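Last updated Apr 25, 2019. Corrections to Janaína Holanda, please – she keeps the master copy and she reads everything.

# Comparing two end tools with pushing trials on the maple board

We've had the Muria arm running with two different ends since the winter, and I get asked all the time which one people should start with. My answer is to try both on the same board with the same blocks, and to do it properly, with notes. It takes one long afternoon and it's really good fun! This page takes you through the way we do it.

The two ends are the plain rod and the Dernitz two-finger gripper. The rod is exactly what it sounds like, a round bar pointing straight down with a rounded tip. It can't pick anything up. What it can do is push, and you'd be amazed how much tidying, sorting and lining up you can get done with pushing alone. The Dernitz can push as well with its fingers shut, and that's where the comparison gets interesting.

## What you need

- the Muria arm with the tool changer fitted
- the rod and the Dernitz gripper
- the maple board and its corner fasteners
- the set of eight coloured blocks
- a soft cloth
- the Lu controller, with the trial script loaded
- the overhead camera, already calibrated (see Benedito Moura's page if it isn't)

## Setting up the board

Fix the board flat to the pegboard and press on each corner in turn. If it rocks, even slightly, take it off and start again. A rocking board will ruin your height setting and you'll spend an hour blaming the controller, as I did.

Wipe it down with a dry cloth. We tried a wax finish in the early days and the blocks shot about like ice hockey pucks, so please, bare wood only.

The joints between the planks are worth a fingertip check. Ours are smooth enough that a block slides over them, but Dalva Honorato found that a slow push can still stall there for a moment. Put at least one block near a joint in every layout so that both tools have to deal with it.

## Setting the height

Do this with the rod first.

1. Bring the arm over the middle of the board and lower it in small steps until a sheet of paper just drags under the tip.
2. Save that as zero on the Lu.
3. Raise by two millimetres and save that as the pushing height.
4. Drive slowly to all four corners at pushing height and watch the gap. Keep your hand on the stop button.

Then swap to the Dernitz, close the fingers and do all four steps over again. Don't copy the number across! The gripper is longer, and Severino Peñalver has a nicely scratched fingertip in his drawer to show what happens.

## Placing the blocks

Scatter the blocks by hand over the far half of the board and leave the near half clear. The clear half is where things get pushed to. You want some blocks close together and one or two out on their own, because the crowded ones test how neatly a tool gets into a gap, and the loners test whether it can keep a long push straight.

Save an overhead picture of each starting layout. When you change tools you'll rebuild that layout by laying the saved picture over the live one on the screen and nudging blocks until they match. It's fiddly for the first few and then you get quick at it.

## Running the trials

We use 40 layouts per tool. Each trial is a single instruction, such as "push the red star to the near edge" or "put the green cylinder next to the yellow heart". Give both tools the same instruction on the same layout, and set the time limit to 300 seconds. That sounds generous, and for the rod it mostly is.

Write down three things each time: finished or not, time taken, and how many other blocks were disturbed. I'd add a comments column too. Half of what we've learned came from scribbles like "cylinder fell over, rolled off, found under desk".

Stay with it while it runs. Valdir Fontes likes to set a batch going and fetch a coffee, and Valdir has had to repeat a lot of batches.

## What we found

The rod won on pushing, and by more than I'd guessed. Being round, it touches a block the same way from any side, so the controller never has to turn the wrist before starting a push. The closed Dernitz has flat faces and corners, and it spent a lot of its time turning to get a flat face square on.

Stars were the great leveller. Push one on a point and it spins; get the rod into the notch between two points and it tracks beautifully. The gripper is too wide for the notches on ours. The triangular prism is easy for both as long as you push it low down.

Where the gripper comes into its own is rescue. A cylinder on its side is hopeless for the rod – you just chase it round the board – but the Dernitz can open up, pick it up and stand it on its end.

So start with the rod, get your height and your script right, and move on to the gripper when you have a job that needs lifting. In May we'll be adding a third end, the soft-tipped Kulletti, and I can't wait to see what it does with the stars.
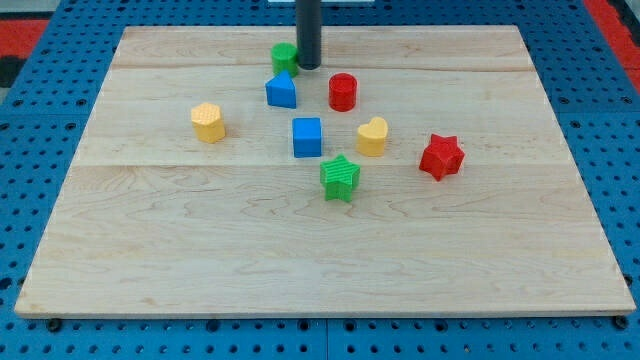 When you've finished with a tool, put it back in its own slot on the rack and clear the saved zero on the Lu, so that the next person has to set the height for themselves.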